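Home | Checklists | Linens | Contact

09/03/2026
By Gyula Gulyás

Folding table check, Salell laundry room

Surface – wiped down, no grit. OK
Edges and corners – OK, no chips found
Floor in front – damp patch by the drain again. FAIL, mop and recheck
Exit path – clear
Fire extinguisher – tag good thru July
Detergent shelf – Drallau bottles on top shelf, too high. Move down
Light over table – flickers. Bulb ordered from Tkachuk, part 986

Cloths: fold flat, straight edge toward you, tuck the loose ends in. Pointy bits catch when the stack goes on the shelf and then the whole pile comes down. Had that twice already.

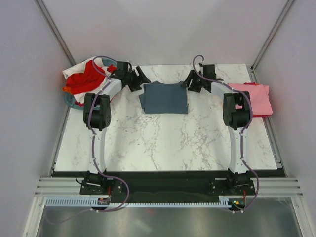
Page 20

Blue cloth – bottom edge fairly straight, fine. Flap sticking out on the left side, needs tucking. Top edge a bit uneven, wouldnt fail it for that. Marked OK WITH COMMENT.

Basket – check handles for cracks before lifting. Keep it off the walkway.

Stack height on shelf – measured 63 cm, over the line. Take some off teh top.

Kunari dryer – lint trap full, cleaned on the spot. Vent hose needs a new clamp, work order 184.

Still open: floor, light, clamp, shelf. Recheck before next shift – initial here when done

G.G.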